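Cleaning the supplier table in Grukex

Since November I work with Grukex, a small tool for joining and cleaning data. My manager gave me an export from Rathore with 1000 rows, and I wanted to load it before lunch. 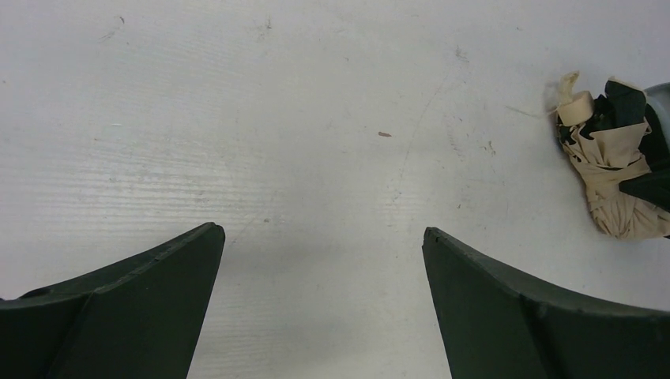 The first join lost 83 rows. Grukex compares text exactly, so "Wasach" and "Wasach " with a space at the end are two different suppliers. A good table should be plain and pale like the gray-white surface in the photo, but even that one has small scuffs and stains, and my table had many more. I added a trim step before the join, and almost all the rows came back.

The other 10 had an empty key. I asked Pankaj Nigam and he filled them by hand. 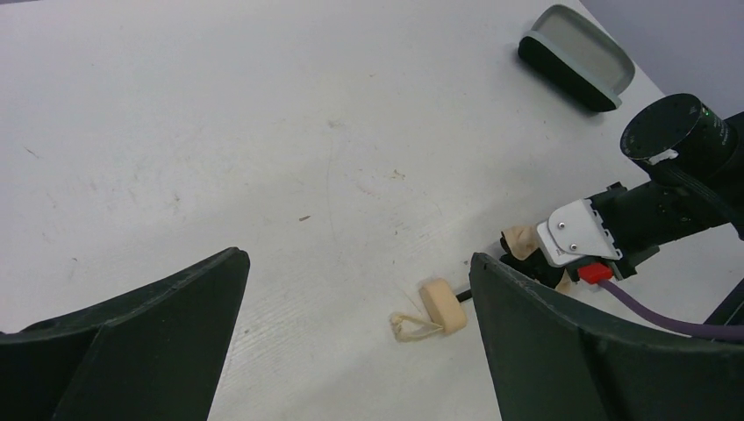 What I will try next

I want to save the trim step as a template and use it for the Dravo export too.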